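Keeping Counter Appliances Clean
by Ingeborg Ostermann

Unplug everything first and let it cool. Crumbs come out more easily when they are dry. 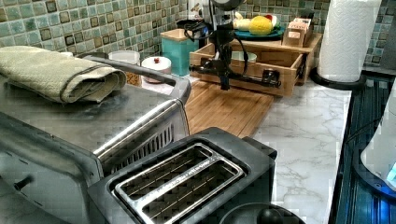
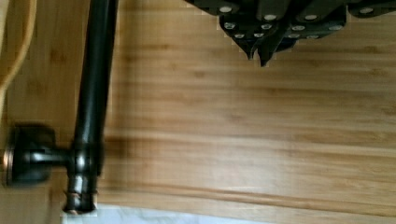
Plesance Home Notes, No. 43, page 18

Slide out the crumb tray and tap it over the trash. Wash it in warm soapy water and dry it fully before it goes back.

For baked-on grease, mix 3 tablespoons of baking soda with a little water – just enough for a paste. Leave it on the tray overnight.

Wipe brushed metal along the grain with a damp cloth. Oil bamboo boards once a month, more often in December when the heat is on.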